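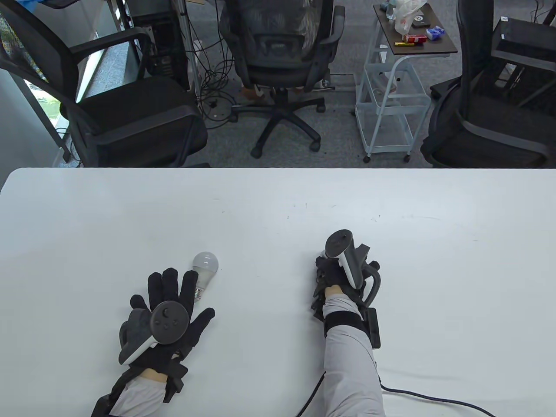
*Figure 4.1. Operator station 2 at the start of a session: gloves on, one controller strapped to the back of the left hand, the other held in the right. The test object for Exercise A, an LED bulb, is on the table.*

## Unit 4. Setting Up and Looking After the Hand Capture Station

**Siriwan Technical Institute, Robot Operations Program**
Handout issued Dec 10, 2019. Replaces the February version.

### 4.1 Scope

This unit covers the operator side of the Stosten cell. The arm and its safety circuit were treated in Unit 3 and are not repeated. Students are expected to bring the station from a powered-off state to a verified recording state without assistance, and to return it to storage in the condition in which they received it.

The station consists of a pair of gloves, two hand controllers, the wrist straps and modules, the table, and the computer running the Grornum recording software. A fault in any of these will appear in the recorded data, often long after the session has ended. For this reason the checks in Section 4.3 are assessed.

### 4.2 Preparing the table and the operator

1. Wipe the tabletop with a dry cloth. Do not use spray cleaner near the controllers.
2. Clear the table of everything except the test object and the equipment in use.
3. Bring any cable to the table from the operator's right and leave enough slack for the arm to reach the far edge. A cable that pulls at full reach must be rerouted before work continues.
4. Put on the gloves before the controllers. The fingers should be filled to the tips. If the fabric bunches at the fingertips, change to a smaller size.
5. Fasten the wrist straps over the end of the sleeve or directly against the skin, as comfort requires. A strap should not turn when the hand is rotated.
6. Secure the left controller to the back of the hand, with the thumbstick facing up when the palm is down. Spread the fingers fully, then close them. The controller must not shift during either movement.
7. Take the right controller in a closed grip, keeping the tracking ring clear of the sleeve and strap.

Students with any numbness or cold in the fingers should loosen the straps at once and inform the instructor.

### 4.3 Zeroing and verification

Start the recording software and wait for both controllers to report. Place the left hand flat on the table, palm down, with the fingers spread. Hold the right hand on its side next to it. Remain still for 5 seconds while the zero position is stored.

Lift both hands, return them to the same place, and read the offset on the screen. An offset of 5 mm or less on each hand is accepted. A larger value usually means that a strap has moved - refit the strap and store a new zero. Do not correct the offset in software.

The hand position rate should then be read from the status page. The station is set to 300 samples per second. If the rate falls below this figure, close all other programs and check the cable connections at the computer before calling for help.

### 4.4 Exercise A: bulb handling

The bulb is used as the first test object because it is light, rolls easily and has two quite different surfaces to grip. Lay it on its side within reach of the left hand. Each student completes the following and records the result on Form 737:

- touch the globe with the fingertips without moving the bulb
- roll the bulb toward the table center and stop it
- lift it by the base and set it down in the starting position

Replace any bulb that is chipped or cracked. Broken bulbs go in the marked bin and must not be picked up with the capture gloves.

### 4.5 Routine care

| Item | Interval | Action |
|---|---|---|
| Gloves | After each user | Air dry, inspect seams |
| Straps | Weekly | Check fasteners, remove lint |
| Controllers | Weekly | Wipe with dry cloth, test thumbstick and buttons |
| Cables | Weekly | Inspect full length for kinks and wear |
| Straps and gloves | Every 400 sessions | Replace |

Spare batteries are signed out from the Sukport cabinet. Always replace them in pairs, and do not mix old and new cells.

Cables on the floor near the computer are to be kept out of the path of chair casters. Before sitting down, look behind and beneath the chair.

### 4.6 Common faults

**Hand position drifts slowly during a session.** Check the strap on that side first. If it is tight, repeat the zeroing procedure.

**Hand position jumps.** The tracking ring is probably covered by a sleeve or by the other hand. Fold the sleeve back and repeat the movement.

**One controller is not reported.** Replace the batteries, then restart the controller. If it is still missing, tag it and take the spare.

**Thumbstick does not return to center.** Withdraw the controller from use. Students are not to open the housing.

### 4.7 To be handed in

Form 737, signed by the student and the bench partner, and a copy of the offset readings for both hands. Read Unit 5, Sections 1 and 2, before the next laboratory period.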